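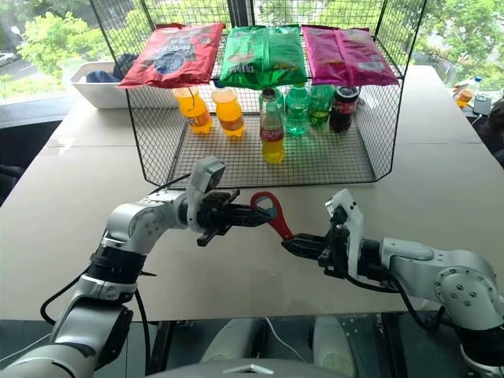

Foslow – licence and permit decisions for medicinal plant growers

Version of 25/07/2022

Summary

Foslow is a table of public decisions on applications to grow controlled medicinal plants. Each row is one decision by one licensing body. The text of the decision is included where the body published it, along with the outcome, the type of applicant and the conditions attached.

The table was put together by Inamell for its own work on how licensing rules are applied. It is shared as is.

Contents

decisions.csv – 1,000 rows, one per decision
conditions.csv – one row per condition, linked by decision_id
bodies.csv – names and web addresses of the 101 licensing bodies
notes.txt – changes between versions

Main fields

decision_id: our own number, stable between versions
body_id: links to bodies.csv
applicant_type: company, association, research body, patient or unknown
outcome: granted, granted with conditions, refused, withdrawn
source_text: full wording, may be empty
lang: two-letter language code

Outcomes

700 decisions were granted in some form. The rest were refused or withdrawn. A withdrawn application is only listed if the body published a notice, so withdrawals are under-counted.

How it was made

Documents were downloaded from the bodies' own sites and split into single decisions with the Prins script. Outcome and applicant type were then entered by hand. 400 rows were read a second time by a different person, and differences were settled by going back to the source. The other rows were read once.

Known problems

Court orders that replace a licence are left out. Some bodies publish only a list of holders, and for these source_text is empty. Dates before May of the first year covered are often the date of upload – treat them with care. Renewals are marked as new decisions in the older files.

Personal data

Names of patients and private addresses were removed. Company names were kept.

Use

Fine for research, teaching and reporting. Not legal advice, and not a way to check whether a licence is still valid. The Ballska version has the same rows with different column names – don't merge the two.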